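Penderon Meteor Network: your questions answered

We get a lovely pile of emails every time there's a good shower, and a lot of them ask the same things. So here are the answers in one place. If yours isn't covered, write to us anyway, we like getting post!

What is the network?

A group of people who point small, sensitive video cameras at the night sky and leave them running from dusk to dawn. When a meteor passes over, several of us often catch it from different towns, and by comparing the recordings we can work out how high it was, how fast it was going and which way it came in. From that you can trace the path it was following round the Sun before it met us. I still find that thrilling, and I've been doing it for years.

Where are the cameras?

There are 16 at the moment. The first went up at Penderon, on the roof of Parvaneh Shahbazi's garage, and the newest is at Biltham, where the sky to the north is properly dark. Nalness has 4, looking in different directions, so between them they see nearly everything above the rooftops.

How many meteors do you catch?

More than most people expect. Our total for October was 2,605, helped along by the Orionids and a run of clear nights in the second half of the month. A cloudy February can be miserable by comparison.

Do two cameras seeing the same meteor count as two?

No. The monthly total is of separate meteors. Amirhossein Moradi wrote the matching program, which looks for recordings that start within a second of each other and checks whether the directions agree. Anything it can't decide goes to a person.

What's the difference between a meteoroid, a meteor and a meteorite?

A meteoroid is the bit of rock or dust while it's still out in space. The meteor is the streak of light as it hits the air. If any of it survives and reaches the ground, that piece is a meteorite. Most of what we record was no bigger than a grain of sand, which seems outrageous when you see how bright it can be.

What is a fireball, then?

A very bright meteor, brighter than Venus. They can come at any time of year, shower or no shower, and they're the ones that get everybody out of bed. If you see one, please report it even if you have no picture. 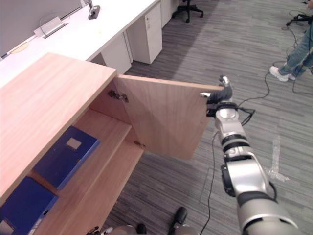

Nalness, November 18, 2024

The Leonids: was it worth staying up?

Several of you asked this over the weekend, so it's gone straight on the page. The peak fell on Sunday, with a big bright Moon just past full, and that washes out the faint ones. But Leonids are fast! They come in at more than 70 kilometres a second, some of the quickest meteors of the whole year, and the bright ones often leave a glowing trail that hangs there for a second or two. You can still catch a few for several nights yet, so do have a look after midnight when Leo is well up in the east.

Why are showers named after constellations?

If you draw the paths of shower meteors backwards across the sky, they all seem to come from one spot, called the radiant. The shower takes its name from the constellation the radiant sits in. The meteors themselves are travelling side by side, and it's perspective that makes them appear to spread out, the same way railway lines seem to meet in the distance.

Do I need a telescope?

No, and it would get in the way. A telescope shows you a tiny patch of sky and meteors can turn up anywhere. A reclining chair, a warm hat, a flask and twenty minutes for your eyes to get used to the dark will do far more for you. Keep your phone in your pocket or you'll have to start the twenty minutes again.

Can I host a camera?

Yes please! You need a fairly open view of the sky, mains power and a home internet connection. The computer that goes with it is small and will sit on a shelf indoors. Negin Heydari looks after new stations and will talk you through the lens, the housing and the dreaded focusing, which has to be done on a clear night and always takes longer than you think.

Will the camera film my neighbours?

It shouldn't. We tilt them well above the rooftops, and only short clips with a moving light in them are kept. Most of those that aren't meteors are aircraft, with the odd moth. We do ask hosts to have a word next door before anything goes up.

What happens to the recordings?

The measurements are kept for good and anyone can have a copy. The clips take up a great deal of room, so we keep all the fireballs and the double-station meteors and clear out the rest after a year.

I've found a strange heavy rock. Is it a meteorite?

Probably not, but do send a photo with a coin beside it for scale. Fresh meteorites usually have a thin dark crust and no bubbles inside. Slag from old ironworks fools people all the time (it fooled me). Please don't cut it, wash it or test it with a magnet, as a strong magnet can spoil the record of ancient magnetism held in the rock.

What is the Sadeghi list?

It's our catalogue of the brightest events, which now has 2,000 entries. Mahtab Amini keeps it up to date, and you can search it by night or by station.

Do you give talks?

We do, to schools and clubs within reach of Nalness. Zoia Stetsiuk does most of them and brings a real piece of iron meteorite for people to hold. Ask early if you want a date near the Geminids in December, as those go first.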